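Droline Draft Stopper, reviewed by Anisa Hutapea
2020-11-10

My apartment was built by people who felt a gap under the front door was good for the character. Last February I stuffed it with a bath towel. This year I spent 30 dollars on the Droline, a fabric sleeve with a foam tube on each side of the door, and I have had it down for 4 weeks.

Fitting it means cutting the foam to length with a bread knife. The instructions suggest scissors – I admire the optimism.

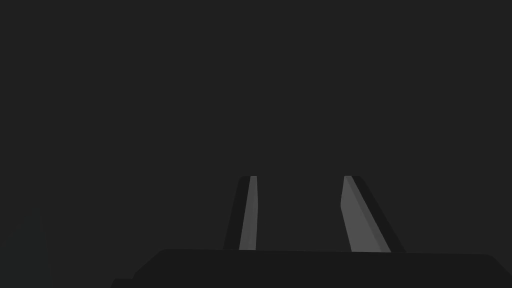
Does it drag on carpet?
Only on thick pile. On my thin hallway carpet it slides along with a faint sigh, much like my own when the heating bill comes.

The draft is mostly gone. So is the smell of my neighbor's fish, which I had come to think of as a clock. Noise is another matter. The box promises to block "up to 95%" of sound, and I can still follow every word of his phone calls.
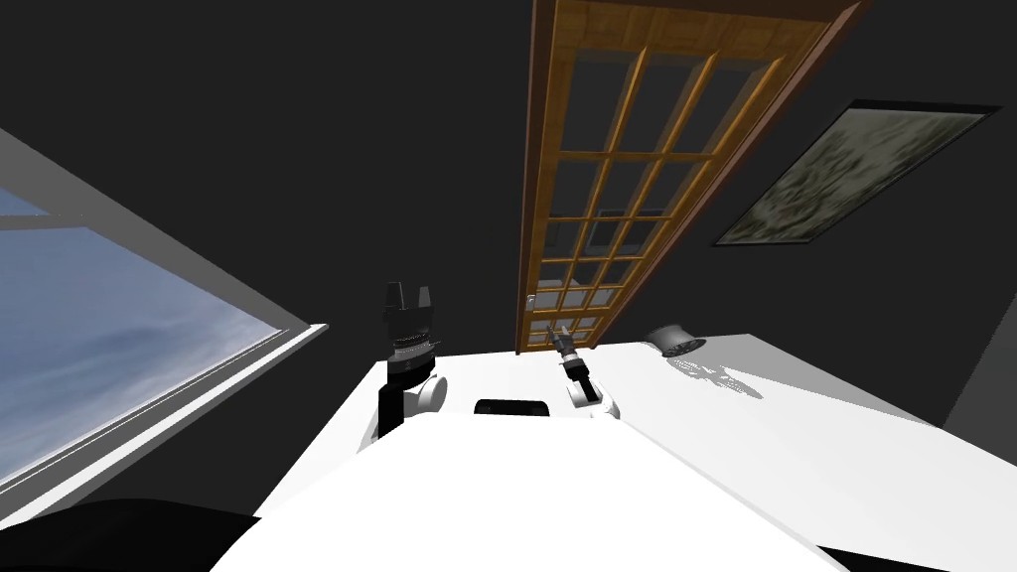

The cover zips off for washing and goes back on with a good deal of swearing. Mine shrank a little, so one end of the foam now peeks out like a toe from a sock. I'd still buy it again over the Zotau, whose sticky strip took the paint with it.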